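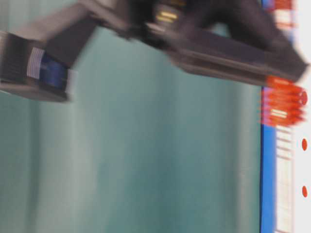

Rernville, 12/06/2019

Killano two-finger gripper kit (club edition)

Hi again! So the Killano is back in stock, and I've finally sat down to write it a proper page. I run the after-school robotics club in Rernville and I make these in small batches, mostly for other clubs, plus a few parents who got roped in (sorry, parents).

My students are using it for their pick-and-move project this term. The gripper is the big dark gray thing, and it moves fast enough to blur! The red-orange blur under the end of the bar is right by the gripping area, and getting in close like that is most of what they practice. They've got 2 attempts each per session and they argue over every one.

What you get: the gripper body, both fingers, the servo, a bag of screws (I put in spares, you'll want them), and a cable that fits the Bakos controller board. If your club runs something else, write to me before you order and I'll see what I have in the drawer.

It weighs 212 grams put together. I ran my own through roughly 2000 open-and-close cycles before I swapped the servo, and the fingers were still fine. Please go easy on the finger screws, though. Snug is plenty!

The build takes one club meeting if somebody has sorted the parts first. We're taking ours to the Trondmont student meet in April, so orders that come in close to that will go out slower than usual.

Spare fingers are sold in pairs, same page, just pick them from the menu.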